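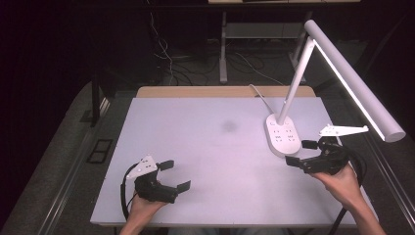
Hand-held grippers and the desk lamp at Keton's open day.

I went to see a robot and was handed a pair of pliers. They were very expensive-looking pliers, black, with flat pads for jaws and a white plate full of holes on top, and each trailed a cable that I was asked twice not to step on. But you held them the way you hold pliers, one in each fist, and you did the work yourself.

The open day was on a Saturday in September, at Keton, a small company that teaches machines to tidy up. I had been promised the future of housework by a postcard in my mailbox. I am a person with an interest in the future of housework, mostly as someone who has been putting off the present of it, so I drove over after lunch with my neighbor Manee Yimyam, who wanted to know whether it would do windows.

It does not do windows. What it does at the moment, or what it is being taught to do, is handle a desk lamp. The lamp was white and perfectly ordinary, with touch controls on its base and a long head that leaned out over the board. A young engineer named Rocío Marulanda showed us how it's done. She put her hands into the grippers, brought them in from either side, and moved the lamp a little to the left. Then she moved it back. Then she did it again, with the same care, and I found I was holding my breath, which I have never done for a lamp.

"That's one," she said.

They had 3897 by then. The number was on a sheet of paper taped to the door, and Rocío updated it with a pencil. Each one is a recording of a person shifting a lamp, and the idea is that after enough of them an arm with the same sort of grippers will be able to shift a lamp on its own. I asked how many was enough. She said that was a very good question, and went to help a child with the cable.

I would like to be fair here. It is easy to stand in a dim room with a free cookie and be superior about people who are trying something hard. I had my turn, and it is hard. With your own fingers you pick up a lamp without thinking. With two flat pads you have to decide where to take hold, how tight to squeeze, and what to do when the base starts to turn. I took four tries to shift it the width of my hand. Manee did it in two, and has mentioned this since.

What bothers me is the postcard. It showed a robot folding a towel beside a smiling family, and it used the word "effortless." I had just watched a grown woman with an engineering degree spend her Saturday moving a lamp back and forth so that a machine might one day get the hang of it. There was effort all over the place. It had just been left off the card.

I said some of this to Mehrangiz Ghorbani, who runs the place, and she was nicer about it than I would have been. She said people don't come out on a weekend for a postcard of a lamp. I said I might have. She said I was welcome to come back on a weekday, when they are always short of hands, and I noticed that she meant it as a job offer.

I think they should say so on the card. Companies in this line like to talk as if the skill came out of the machine, the way heat comes out of a toaster. It comes out of people's wrists. Somebody knows how to set down a lamp without knocking it over, and that somebody does it 3897 times, gets a sore thumb, and goes home. If I ever do buy a robot that can clear my desk, I would like to find a slip of paper in the box, like the ones you get in the pocket of a new coat, saying who it learned from. "Inspected by 12" would do.

Manee thinks this is sentimental. Her view is that no one thanks the person who taught the dishwasher. I told her no one taught the dishwasher, it just sprays, and we argued about that as far as the gas station.

I do plan to go back. Rocío says they will move on to mugs once the lamp is finished, and I have been handling mugs for most of my life.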